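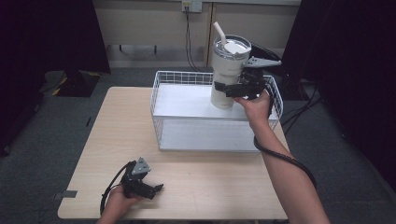 A tumbler with lid and straw, and a wire basket. We take both kinds of item.

Patside Reuse Shop: Frequently Asked Questions

Patside sells secondhand household goods from the Tanoli building. These are the questions we get most often at the counter and by email. If yours is missing, ask at the desk or write to Nighat Minhas, who answers the shop mail.

BRINGING THINGS IN

What do you accept?

Kitchenware, drinkware, dishes, small lamps, picture frames, storage baskets and bins, table linens, hand tools, board games, books, and furniture that one person can carry. Items should be clean and ready to use. We don't need the original packaging.

What don't you accept?

Mattresses, pillows, car seats, cribs, helmets, large appliances, printers, tube televisions, opened cosmetics, medicine, paint, propane tanks, and anything that has been recalled. We also stopped taking VHS tapes. We have a wall of them already and they don't sell.

Do I need an appointment?

For up to 4 bags or boxes, no. Bring them to the side door while drop-off is open. For more than that, or for any furniture, please call first so there is someone at the door and room on the floor. After a move or an estate cleanout, ask for Trilok Vashisht. He books the larger loads and can usually tell you over the phone what is worth the trip.

When is drop-off open?

From 10 a.m. to 2 p.m. on every day the shop is open. The shop itself stays open later, but the afternoon is when we price and put things out, and we can't do that and take in boxes at the same counter. Please don't leave items outside after hours. They get rained on or picked through, and then we pay to have them hauled away.

Can someone pick up from my house?

Only furniture, and only in town. Pickups go out in October and again in spring. Put your name on the list at the desk. We call people in the order they signed up.

How clean is clean?

Washed and dry. Cups and bottles with lids should come apart for washing, including the gasket if there is one, and the lid should be off or loose when you pack it. Sealed lids hold in moisture and we end up throwing the item out. Fabric should be laundered and free of pet hair. Baking sheets can be stained, but not greasy.

Do you take things with missing parts?

Sometimes. A pot without a lid is fine, and so is a lid without a pot. We keep a shelf of odd lids by the window and it does better than you would think. A blender without its jar is not useful to anyone. Puzzles with a missing piece go in the craft bin if you mark the box.

Do you take electrical items?

Small ones, yes: lamps, toasters, kettles, fans, radios. Jawad Jatoi tests each one before it goes on the floor. If you know something is wrong with an item, tape a note to it. He can fix a loose switch or a bad plug. He will not work on microwaves.

What happens to donations you can't sell?

Usable linens go to an animal shelter. Metal goes to scrap. Broken glass and cracked ceramics go in the trash, and so do most damaged plastics. If you want an item back in case we can't use it, tell us when you drop it off. We can't find it for you later.

SELLING ON CONSIGNMENT

Can I get paid for my things?

Yes, for a limited range. We take furniture, rugs, framed art, and working tools on consignment if we expect to price them at $43 or more. Below that amount the paperwork costs more than the sale brings in, and we'll offer to take the item as a donation.

How is the price set?

Fouzia Warraich sets it with you when you bring the item in. She looks at condition, at what similar pieces have sold for here, and at how much room it takes up. If you want more than she thinks it will bring, you are free to take it home. There's no fee for asking.

How is the money split?

Half and half. We mail checks once a month for everything sold the month before. You can also take your half as store credit, in which case you can use it the same day.

How long do you keep a consigned item?

It stays on the floor for 13 weeks. The price is reduced once during that time, on a date written on your form. After that you have two weeks to collect it. Anything still in the shop then becomes a donation. We do send a reminder, but please don't count on it. Write down the date.

What if my item is damaged in the shop?

We pay your half of the marked price. This covers breakage and theft. It does not cover wear that was there when the item arrived, so we note scratches, chips and stains on the form and ask you to sign it.

SHOPPING

Can I return something?

Electrical items can come back within two weeks if they stop working. Bring the receipt. Everything else is sold as is. Please open drawers, check zippers, and count the pieces of a set before you pay. There's an outlet by the register if you want to plug something in.

Can you hold an item for me?

Until closing time the same day, with your name and phone number on the tag. For furniture you can pay in full and leave it with us for up to a week while you arrange a truck. We don't hold unpaid items overnight, even for regulars.

Do you deliver?

No. Jurham Movers, across the parking lot, will carry a single piece for a flat charge. You arrange that with them directly. Their drivers know our loading door, and they will want to see your paid receipt before they load.

Are prices negotiable?

Not on consigned items, which belong to someone else until they're sold. On donated items you can ask about anything that has been out for a while. The month is penciled on the back of the tag. Please ask at the register instead of the person stocking shelves, who can't change a price.

What do the tag colors mean?

White tags are donated goods at full price. Yellow tags have been marked down. Blue tags are consignment. A tag with a corner clipped has already been sold and is waiting for its buyer.

Can I call to ask whether you have something?

You can, but we can only answer for furniture and rugs, which are written in a book at the desk. The rest changes too fast. Glasses and storage baskets in particular tend to come in by the carload in late summer, when students move out, and then there may be none for weeks.

How do I pay?

Cash, debit or credit card. We don't take personal checks. Store credit from consignment can be used for anything in the shop, including other people's consigned items.

Do you sell online?

No. We tried listing books for a while, and packing them took up the whole back table. If you see our name on a selling site, it isn't us.

Is there a discount for teachers or nonprofits?

Yes, on donated goods only. Show a school ID or a letter from the organization. Ask before the sale is rung up.

REPAIRS AND CLASSES

Do you fix things for the public?

Jawad runs a repair table one evening a month in the back room, starting at 6 p.m. Bring one item per person. Lamps, chairs with loose joints, and dull kitchen knives are the usual work. You stay while it's being looked at, and you pay for parts if there are any. Sign up at the desk, as the list fills early.

Do you teach chair caning?

The caning class is run by Nosusent, the craft school upstairs, and not by us. They use our loading door on class nights, which is where the confusion comes from. Their schedule is posted in the stairwell. We do sell leftover cane when they have some, in a box under the odd lids.

Can I buy parts?

We keep a drawer of knobs, hinges, casters, and lamp hardware. They are priced by the handful. Matching sets are bagged and tagged separately.

GETTING HERE

Where do I park?

In the lot behind the building. The spaces along the fence belong to Jurham Movers and they do tow. The space beside the loading door is for loading only, with your hazard lights on.

Is the shop wheelchair accessible?

The main floor is, through the side door, which is level with the lot. The book room is down three steps. Tell us what you're looking for and we'll bring a stack up to you. The restroom is on the main floor and has a wide door.

Can I bring my dog?

Small dogs that are carried, yes. Dogs on a leash have to wait outside. There are too many things on low shelves.

Who do I talk to about a problem?

Faisal Kazmi manages the shop and is there most mornings. If he is out, leave a note in the envelope at the register with your phone number and the receipt number, if there is one. Questions about a consignment check should go to Nighat, since she has the ledger.

Are you hiring?

Not at present. Openings are posted on the front door and nowhere else.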